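4.3 Comparing finger pads on the Skidier hand-held gripper

Run this check each time you switch between Frei and Sodport pads. Use the same table and woven placemat for both sets.

1. Connect the grip to the Ranimmont controller and load profile 13.
2. Open the fingers fully. Hold the pads above the placemat, one on each side of the planned grasp point, without touching the weave. 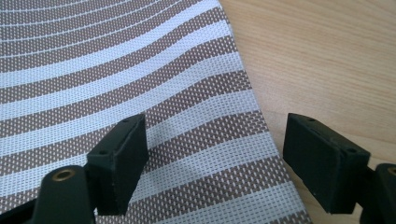

3. Press Zero. The raw reading should settle near 1,634. If it drifts, release the trigger and repeat.
4. Move to a stretch of bare table and keep the fingers open. Check that the inner faces point toward each other across the gap.

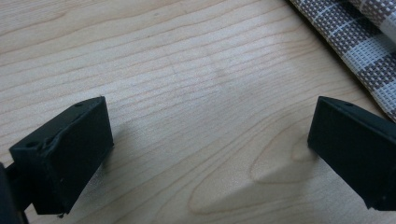 Hold this position for 3 seconds, then save the reading as the open reference.

5. Close on the placemat edge 3 times per pad set and log each result.

CAUTION: Do not drag closed pads across the table.

Note: Scuffed edges do not affect zeroing. Replace a pad if its gripping face is cracked.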